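Small Press, Small Rooms: notes for week 5
Ehsan Bhutto
17 September 2021

Hello again. These are the notes I promised, typed up from my cards and tidied a little. If you were in the room you'll notice I've put things in a better order than I managed out loud. If you weren't, they should get you through the reading, but please do get hold of the pamphlets too, because they make very little sense as something you only hear about.

What we were talking about

The question for the week was how a very small publisher puts its work in front of people. I don't mean selling it, or not mainly. I mean the evening itself: the reading, the launch, the table with the books on it. I've been going to these things for most of my adult life and running them for a good part of it, and I still find them strange. A person who has spent two years alone with a text stands up and says it to strangers for 9 minutes, and then there's wine.

I started with Varnia, because it's the press I know best and because the boxes are in my hallway. Varnia never had an office. It had a shared mailbox, a stapler with a long arm, and a rule that every title had to fit in a coat pocket. Khurram Kazmi set the first few in whatever typeface came with his word processor, and you can tell, and I love them for it. The early ones have no spine, no price and in one case no author's name (a mistake, which the author decided she liked).

The thing to look at in those early pamphlets is the last page. There's a note on every one saying how many were made and who folded them. People sometimes read that as modesty. I think it's closer to a guest list. If you were there on the folding night, you're in the book.

The reading as a form

Here I asked you to think of the last reading you went to and write down what you remember. Most of you wrote about the room. Somebody had a cold radiator, somebody had a dog, two of you had the same broken microphone! Very few wrote down a line of the actual work, and I'd like us to take that seriously instead of feeling bad about it.

A reading isn't a worse version of the page. The audience can't go back. They can't skip. They don't know how long it is, unless you tell them, and I think you always should. So a piece that works well on paper, with its echoes and its small print and its clever middle, can go completely flat in the air, and a plain list can bring the house down. Khurram's "Inventory for Unach" is the one I played you. On paper it's four pages of objects and the rooms they were left in. Out loud it's very funny and then, near the end, it really isn't.

Listen again for three places:

The first long pause. He told me he'd lost his place. He kept it in for every reading afterward.

The bit where he repeats the word "drawer." In the pamphlet it appears once.

The ending. The printed version has a final paragraph that he has never read aloud.

I'd like you to decide which version is the piece. You don't have to agree with each other, and you certainly don't have to agree with Khurram, who changes his mind on it every time I ask. 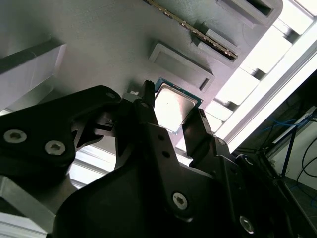
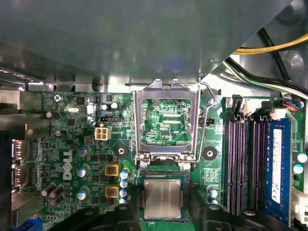
Archives, or the boxes in the hallway

The second half was on what happens afterward. A small press leaves an odd sort of trail. The books get given away, so the publisher often has the fewest copies of anyone. The emails are on a dead account. The posters were made for one night and taped to one door.

When Hellström asked to show the Varnia material, I said yes straight away and then had a small panic, because I had never once put it in order. The Hellström is a lovely room, by the way, long and low with a window at the street end, and if you haven't been you should go whether or not there's anything on. They wanted a list. I sat on the floor for most of December and made one, and it came to 729 items, counting envelopes. I did count envelopes. Some of the envelopes are better than what was in them.

A few things I learned from doing it, which may help those of you planning an archive project for the final piece:

Decide early what counts as one thing. Is a pamphlet with a letter tucked inside it one item or two? I went with two, and wrote on each where the other was.

Keep the bad copies. The misfolded ones show how the thing was made far better than the good ones do.

Write down what you know now. I was sure I'd remember who drew the cover of the third pamphlet, and I don't, and neither does anybody I've asked.

Don't flatten the mess completely. The first hang at Hellström had everything in neat rows under glass and it looked like a stamp collection. We took the glass off one table and let people pick things up, and that was the table they stood at.

There was a bit of a discussion about that last one. A couple of you felt that handling is fine for a pamphlet with spares and not fine for a one-off, and I agree. We had spares on that table. But I'd still ask what a pocket-sized book is for if it can't go near a pocket.

The Virham evening

I ran out of time for this so I'll be quick. Virham was the festival slot where I shared a bill with Khurram and a poet who read entirely from postcards. We were put in a hall much too big for us. My notebook says the festival sold 2813 tickets that year across everything, and I would guess our share of that would have fitted in a bus. We moved the chairs into a circle, turned off the stage lights, and it became the best night of the lot. I bring it up because someone asked whether you need a proper venue. You need chairs and a way to close the door.

For next time

Read the two Varnia pamphlets in the folder, once silently and once aloud to another person. Time the second one and write the time on the back.

Bring one printed thing you were given for free and kept. A program, a flyer, a ticket, a zine, anything. I'll ask you to talk about it for a minute or so - no slides, please.

If you're thinking of putting on a reading as your final piece, come and see me before you book a room. I have strong feelings about rooms, and I can lend you the long stapler.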